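Home | Handouts | Timetable | Kit list | Contact
Last updated: 2025-09-21

Pretham Robotics Course – Handout 2: Working with hand-held grippers

You will work in pairs at the white table, one gripper each. The task is the Raswood pass: one partner picks up the object, the other takes it, then sets it down on the table.

Close the fingers slowly. Keep the yellow tips level with the object and wait until both partners have a hold before the first lets go. If it drops, leave it and start again.

Each pair does 11 passes, then swaps sides. Log every attempt on the Tretatico sheet, including failed ones – the June group left these out and we could not use their 70 entries. Hand the sheet in before you go. Reading for next time: Poirier notes, page 182. 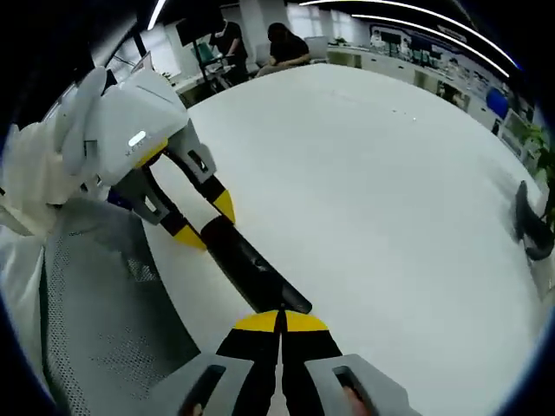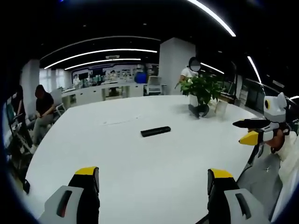 Fig. 1 (first picture): black rod held in one gripper, the other close to it. Fig. 2 (second picture): near gripper open and empty.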